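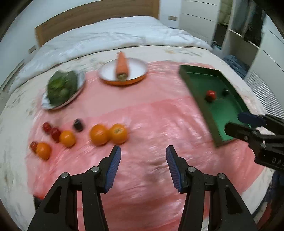 Can I wash a polyester-filled comforter at home if it only just fits in the washer?

Posted by Bindu Bhat

The tag says machine wash warm, gentle. My washer is a top loader with the post in the middle, and with the comforter in there I can close the lid if I lean on it. The laundromat is a bus ride away and I would like to avoid being the woman on the bus with the comforter.

Leonie Hubmann
Take the bus. If you have to lean on the lid, the water can't get through the filling and neither can the soap, so you end up with a clean outside and a damp, sudsy middle. The post also likes to grab fabric and twist it, and seams are what give first. A big front loader at the laundromat will do it in one go. Use half the detergent you think you need and add a second rinse.

Drying is the part that takes all afternoon. Low heat, a couple of clean tennis balls, and pull it out every half hour to shake the lumps apart. When it seems dry, fold it and leave it for an hour, then feel the middle. Mine has fooled me three times, and I now bring a longer book.

Kwabena Boateng
I did mine in the bathtub. Knees, cool water, a little soap. Washing was easy. Then I tried to lift it. A wet king-size comforter weighs as much as a grown man and is less willing to help. It hung over the shower rod until the shower rod came down – so that's another thread I should probably start. Would not do again.

Esi Kyei
just febreze it

Bindu Bhat
Thanks all. Esi, I had been doing that since last February, and it's how we got here.

I took the bus. The driver asked if I was moving out. The big machine at the Nirnelberg Street place swallowed it with room to spare, and the dryer needed two full rounds plus a bit. One corner was still clammy after the folding test, so Leonie was right about that too. I've also bought a cover with buttons, which goes in my own washer with the lid shut and no leaning. Getting the comforter back inside it is going fine so far, if you don't count the corners.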